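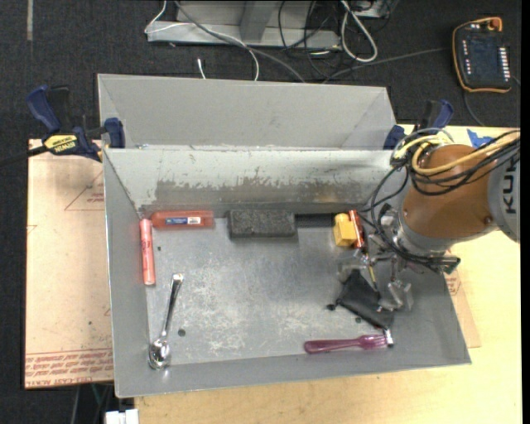
Larlow wrote in after the last issue to ask whether a painted steel tray should be stripped and recoated once the finish has worn through, or left alone until it rusts. The question comes up often enough to answer at length.

Wear on a sorting bin is rarely even. The floor takes the most contact where items are dropped and picked up, and the lower part of the rear wall takes it where they are pushed back. Light scuffing is cosmetic. A patch scraped down to metal will hold for a long time in a dry room, but it should be wiped with a dry cloth at the end of each week and checked for brown spotting that comes off on the cloth. If the cloth stays clean, leave the surface alone.

When recoating is needed, sand the edges of the patch with 100 grit, finish with 200, degrease, and apply two thin coats. Thick coats chip at the first spoon handle. Marnivby supplies a gray enamel under part number 801 that cures overnight at room temperature. Do not paint the tray floor. Paint there lifts in flakes and ends up in pouches and cases.

Contents matter as well. Metal cutlery and small hardware scratch more than plastic forks, foam or mesh, and loose parts with hard ends should go in last. A mixed tray is fine for sorting practice, provided that small round pieces are swept out before the bin is tipped.

Bins standing on a wooden top should have felt pads under the corners. The Joltness pads listed in the April issue are still available in packs of 53.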